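5.3 The lid problem

I want to spend a whole section on the lids, partly because they account for most of our bad runs and partly because I promised Albane Rolland I would stop burying them in the appendix. If you only came for the grasp planner numbers you can skip ahead to Section 6, and I won't be offended.

Some background first. The Lustirham task set asks the arm to take the lid off a pan, park it on edge, do whatever the recipe wants, and put the lid back. We logged 337 attempts on this set between the first week of July and the day the left finger pad gave up. Of those, 153 ended early. I went through every one of the 153 with Alžběta Kubíček, mostly in the late afternoon with too much coffee, and we sorted them by what the controller thought was happening at the moment it quit. The biggest pile, by a long way, was one we ended up calling "phantom contact" – the controller believes the fingers have closed on the rim of the lid, the state machine moves on to the lift, and the arm goes up with nothing in it.

With metal lids you hardly ever see this. With glass lids it is a pain! Our depth estimate comes from the wrist camera alone (the Retico planner was written with that in mind, and I still think it was the right call), and a depth network has very little to hold on to when the object it's measuring shows it the wall, the counter and a bunch of smeary reflections all at the same time. What we get back is a depth map with a nice solid blob at the knob, a thin and broken line along the rim, and in between them a surface that wanders back and forth by several finger widths from one moment to the next. The planner then does exactly what we told it to do, and averages.

That averaging is my fault, by the way. I put it in early on to calm down a jittery approach, it worked great on mugs, and I forgot it was there until Clyde Pruitt asked me why the target point drifted toward the wall whenever the arm slowed down. It drifted because the samples that landed "through" the glass were pulling the mean back. The slower we went, the more of those samples we collected, so our careful approach was worse than our sloppy one. I had spent a good part of the spring making it more careful.

There's a safety side to this too, and I don't want to skate past it. A missed grasp is annoying, but the case that made us stop the runs was a half grasp. One finger went behind the rim, the other never got there, and the force check passed anyway because the single finger was pushing hard enough to satisfy the threshold. In the logs that looks like success. On the counter it means a glass lid being levered sideways. We had 11 of these before I pulled the plug, and one of them put a lid on the floor. Everyone was outside the fence when it happened, which is the rule, and the rule stays.

So we changed two things. The force check now needs both fingers to report, and a mismatch between them sends the arm back out along the path it came in on. And we stopped asking for depth on the glass at all: the approach uses only the rim and the knob, and everything between them is masked. Figure 7 is a wrist view from the lid work, with a finger in front of the edge of the glass, and it's a fair sample of what the network has to deal with – a narrow rim, a dark knob, and cloudy grays and greens in between. 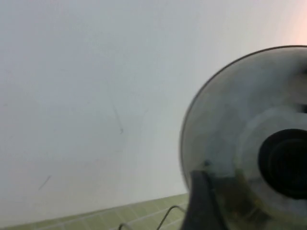
Figure 7. Wrist view of an upright glass lid. Rim and knob are the only parts the revised approach is allowed to use.

Apolline Tessier wrote back on the draft that masking the glass just moves the trouble somewhere else, that a rim that thin will drop out as soon as the wall behind it gets darker, and that she'd want to see the Gokside kitchen in the evening before believing any of it. She also asked why the two-finger check wasn't in from day one.

On the second point I have no defense. The check we inherited from the Guérin gripper code reads one total force, and none of us opened it up. On the first she may well be right. We reran 20 attempts with both changes in place and got no half grasps, but all of them were done in the daytime against a light wall, so I wouldn't lean on that very hard. The evening runs are next on the list, once the new finger pads are fitted and Bernadette Roussel has signed off on the retreat path.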